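地板上的东西

文／Fiona Lindsay

我学中文的时候，课本里有一课讲房间。桌子在窗户前边，椅子在桌子旁边，灯在桌子上边。那一课的生词我都背会了，可是里面没有一句讲地板上放着什么。后来我住进了真正的房子，才发现每天要说的话有一半和地板有关：鞋放哪儿，线别踩，瓶子拿走，纸掉了。

去年秋天开始，我给《Veler》写关于居家的稿子，编辑问我想从哪里写起，我说从最低的地方写起。她想了一会儿，同意了，条件是我不可以写成清洁用品的广告。

我住在Gralholm，房子是租的，地面铺浅色的大砖。搬进来的第一个星期，我很喜欢它。砖面很亮，早上的光从窗户进来，在地上拉得很长。到了第二个星期，我开始看见自己的头发。第三个星期我买了拖把，后来又买了第二把，因为第一把的杆子太短，我的个子高，拖完厨房以后腰要疼一个晚上。

亮的地砖有一个脾气：它不喜欢水多。拖布拧得不够干，水干了以后会留下一圈一圈的印子，站着看没有，蹲下来，或者等到傍晚灯打开，就全都出来了。我问过楼下的邻居，她在这栋楼住得最久。她教我先用干的拖一遍，再用微湿的拖一遍，最后找一条旧毛巾，包在拖把头上，再走一遍干的。我照着做，一共三遍，费时间，可是结果确实好看。她还说，洗衣粉不要放。我没有问为什么，后来也一直没有放。

踢脚线

“踢脚线”是我最喜欢的中文词之一。英文里我们也有一个词，可是没有脚，也没有踢。中文这个词一听就知道，那条窄窄的边是用来挨踢的。

Craig Rutherford做了很多年的室内装修，他的店在Gourlay街上，门口总是立着几块样板。我去找他，本来想问砖，结果他跟我谈了一个下午的踢脚线。他的意见是：白墙配浅砖，踢脚线要用深色。我说深色会显得房间矮。他说矮一点没关系，拖把撞上去看不见印子，这个比较要紧。他说很多客人一开始都选白色，觉得干净，过了一个冬天，就打电话来问可不可以换。

我又问他砖的大小。他说现在的人喜欢大砖，六百毫米见方的卖得最多，缝少，扫起来顺。可是大砖对铺的人要求高，有一块不平，光照上去马上就看得出来。他拿出一本厚册子给我看，232页，全部是浅色。米白、奶白、象牙白、燕麦白。我翻到后面，已经分不清楚哪一页看过，哪一页没有看过。Craig说这很正常，他自己也是看编号的。

临走的时候他送给我一小块样品，让我放在厨房地上，白天看，晚上也看，连着看几天再决定。我说我的房子是租的，不能换砖。他说那也可以看看，多看没有坏处。那块样品现在垫在我的花盆下面。

墙边的位置

房间里的东西总是往墙边走。我没有学过设计，这只是我自己观察出来的规律。一个房间要用来做事，中间就得让开，让开的东西不会消失，它们到了墙根。家里办过生日聚会的人都知道，椅子靠墙，礼物袋靠墙，小孩子脱下来的外套也在墙边。

三月里我去了一趟Rernirwood，看到一间屋子，白墙，奶油色的大砖，深色的踢脚线，和Craig说的搭配一样。我在那里想的，还是地板的事。墙边有一个黑色的三脚支架，撑着白色的背景幕，支架脚下有一只带绿色的瓶子，旁边是一件深蓝色的小东西。地砖很亮，灯光落在上面，一块一块地发白。还有一根细长的白杆子，前头有一道横的平头，搭在地上一个白色的椭圆形东西上。那个椭圆形的我说不好，像马桶盖，也像托盘。
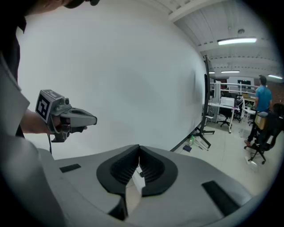
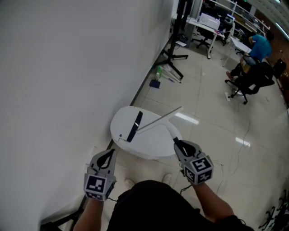 长杆子的好处

我对长杆子的工具有感情。我的外婆有一根推杆，是外公用扫帚柄改的，前面钉了一块横木，用来把滚到床底下的东西推出来。外婆的膝盖不好，蹲下去就要很长时间才能站起来，所以家里什么都要有一根杆子：关高窗的杆子，钩窗帘的杆子，还有这一根推东西的。小时候我觉得丢人，同学来玩，我就把它们藏到门后面。现在我自己四十几岁了，在网上认真地比较杆子的长度。

用过的人会明白，杆子越长，手上的一点点动作到了那一头就越大。想让横头平平地贴住地面，手腕的角度要对，高一点，只有一边碰着；低一点，就变成在刮。我练习拖地的时候，邻居站在旁边看，说我太用力了。她让我把上面那只手放松，只管方向，力气从下面那只手来。我换了姿势，第二天胳膊果然没有那么酸。

横头的形状也有讲究。窄的好进角落，宽的走得快，可是碰到桌子腿就要绕。圆的东西最难推，它不往前走，它要转。我试过用地刮推一个塑料盆盖，推了三下，它转了半圈，跑到冰箱底下去了。后来我学会把横头压在盖子的中间稍微靠前的地方，轻轻往回带，它就跟着来了。这个办法对拖鞋也有用，对硬币没有用，硬币要靠纸片去铲。

买的时候，我建议在店里把杆子拿起来，站直，看看手放在哪里。手的位置在胸口下面一点比较舒服。伸缩的杆子要拧紧以后往下压一压，会缩回去的就不要买。我的第一把就是会缩的，拖到一半，人越来越矮，自己还不知道。

瓶子、纸和线

写这篇稿子以前，我请几位朋友告诉我，此刻他们家的地板上有什么。我以为会收到很多抱歉的话，结果大家都答得很高兴。有一位的答案是一袋米，从过年放到现在，已经成了家里的矮凳子。有一位说是一双袜子，两只离得很远。最多的答案是充电线，其次是水瓶。

水瓶为什么会在地上，我想过。桌子上的瓶子容易碰倒，碰倒了就麻烦，放在地上，倒了也只是躺着。人站着做事的时候，手边又没有桌子，弯一下腰，把瓶子放在墙根或者椅子脚旁边，心里就知道它在那里。我自己也这样做。写稿子的时候，我的杯子在左脚旁边，已经踢翻过两次。

纸的问题不同。一张白纸落在浅色的地砖上，几乎看不见，可是踩上去会滑。亮面的砖尤其滑。邻居的原则是见到纸就捡，不管上面写了什么，先捡起来再说。我把这个原则也用在塑料袋上。

线是最难的。地毯可以盖住线，砖不能。黑色的线在浅色地面上弯弯曲曲，看着乱，可是我慢慢觉得，看得见反而安全，我知道脚要抬高。我试过买白色的线，想让它藏起来，结果当天晚上就绊了一下。现在家里的线都是黑的，沿着踢脚线走，每隔一段用一个小夹子固定。过门口的地方我没有好办法，只能用胶带，胶带用久了会留胶，擦胶又是另外一篇稿子了。

收拾的顺序

我以前收拾房间是从上往下，先桌子，再椅子，最后地板。很多书都是这样教的，灰尘往下落，道理没有错。可是我做到桌子的时候就累了，地板永远等到明天。

现在我反过来。先把地上的东西全部拿起来，放到床上，不分类。然后拖地，三遍。等地面干的时候，我坐在床边，对着那一堆东西慢慢地分。瓶子去厨房，纸看一眼，布拿去洗。床被占着，晚上要睡觉，所以一定要分完。这个顺序不科学，掉下来的灰我第二天再扫一次。邻居听了以后摇头，但是她承认，我的地板比以前好看。

鞋子我单独说一句。我的家乡进门不脱鞋，我到现在还会忘记。浅色的地面帮助了我，走过一次，回头就能看见。我在门口放了一块深灰色的垫子，又放了一双浅色的运动鞋，鞋底是干净的，只在屋里穿，站得久的时候比拖鞋舒服。

上个星期Craig打电话来，问那块样品我看得怎么样了。我说早上偏黄，晚上偏灰，下雨天最好看。他很满意，说下次来店里，他再给我一块燕麦白的。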